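27 December 2019

The Belay replay tool now reads wrist-view recordings without a separate conversion step. Wondimu Moges completed the change in November, and I have used it for all trajectory work since then. The current set holds 300 episodes of garment handling, 59 of which were rejected by the old loader over timestamp gaps.

The gaps were small. The pose estimator and the video stream kept separate clocks, and Belay compared them only at the first sample. It now checks the offset every 2 seconds and writes any drift to the log. 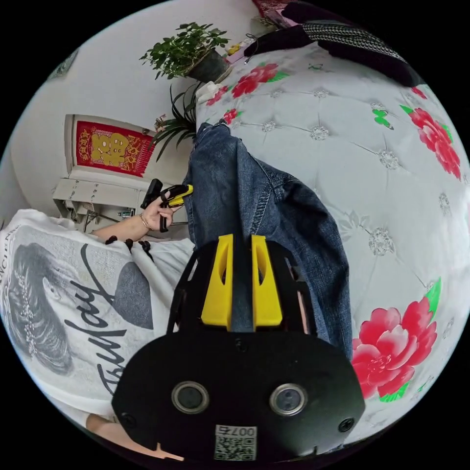 Patterned bedding remains a useful test for the tracker. Repeated stitching can produce false matches, and episode 1273 still shows a jump in estimated height that I have not been able to remove. Anayeli Mendoza has proposed a stricter match threshold – the Tinex planner would then receive fewer poses, but more reliable ones.

I will run both settings on the full set and post the logs under the Flastley branch.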